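3.2 Rumors of a fixed date and the behavior of small depositors

The literature on bank runs gives most attention to the balance sheet of the bank. Less is written on the calendar. In our interviews, many depositors did not ask whether the bank was weak. They asked on which day it would close. When a rumor names a day, the household has a deadline, and the withdrawals come together in the last part of the period before it.

We study one such rumor, which spread in December among the clients of two savings cooperatives, Vinmont and Panyasiri. The message said that all accounts would be frozen after the holidays and that only cash would keep its value. Neither cooperative had changed its rules on withdrawals, and both published a denial.

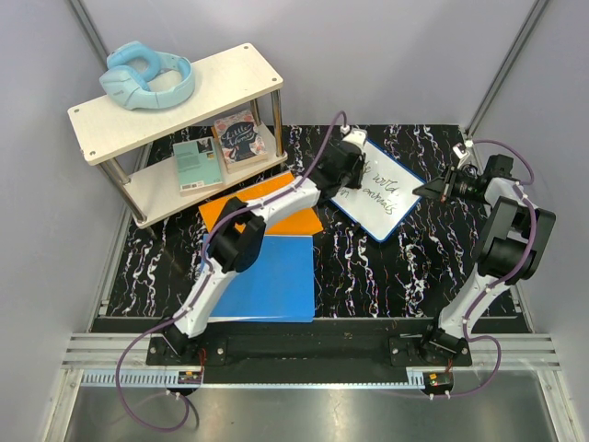 3.3 Data and method

We use two sources. The first is the record of counter withdrawals at Vinmont, made available to us without client names. The second is a set of 130 interviews with depositors of both cooperatives, conducted by Ecaterina Nedelcu. Each interview took up to 40 minutes and followed the same list of questions. We asked where the person heard the rumor, whom they told, and what they did with the money they took out.

Of these persons, 68 said that they withdrew at least a part of their savings. We call them the withdrawing group. The others are the waiting group. We do not claim that the sample represents all the clients, as people who had closed their account were difficult to reach.

The answers were coded by Vichien Ongart, who had no part in the interviews. Where an answer could belong to two codes, both were kept. Spending on household goods was coded separately from cash kept at home.

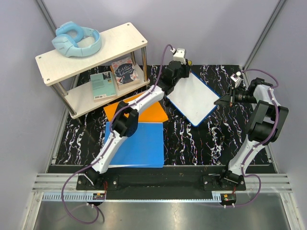 Figure 4. Household goods category: headphones on a two-tier shelf.

3.4 First results

The withdrawing group did not trust the cooperative less than the waiting group did. On this question the answers of the two groups are close. The difference is in the source of the rumor. Persons who heard it from a relative withdrew more often than persons who read it on a message board, also when the text was the same word for word.

The published denials had a weak effect. Several persons in the withdrawing group told us that they first learned of the rumor from the denial itself. At Panyasiri the denial repeated the supposed date in its title, and we return to this point in Section 4.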